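Findberg 10-Cup Drip Coffee Maker: A Month In

I've owned a lot of coffee makers, and most of them ended up in my sister's garage. The Findberg is staying! I bought it in January to replace a French press I kept breaking, and I've used it every morning since, usually twice.

What I love most is how little it asks of me. Water in the back, grounds in the basket, one switch. No app, no clock to reset when the power blinks. I paid $136 for it, which felt like a lot at the register and feels fine now.

The coffee is really good, too. I buy a medium roast from Štefanec, the little roaster over in Usthorpe, and with my old machine it always came out flat and a bit sour. Now I get that toasted-nut smell all the way down the hall (my neighbor Þórey has started turning up at the back door with her own mug). I use 38 grams for a small pot and grind a touch coarser than the booklet says.

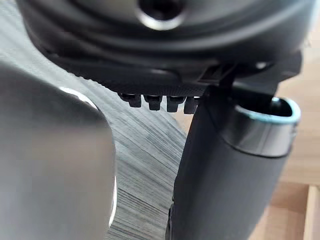 Cleaning and small gripes

The basket lifts straight out and rinses in seconds. I run vinegar through every couple of weeks - our water in Brundinham is terribly hard - followed by two rounds of plain water.

It isn't perfect. The cord is short, so I had to move the toaster. The beep at the end is loud enough to wake a baby, and there's no way to turn it off that I could find. Also, a full pot drips if you pour too fast. Go slow and tip it back gently and you'll be fine.

Would I buy it again?

Yes, in a heartbeat. My friend Halfdan has the bigger one with the timer and likes it, but I got to try his over the holidays and the coffee tasted the same to me. If you mostly want a good hot pot and don't care about extras, get the plain one and spend the difference on beans.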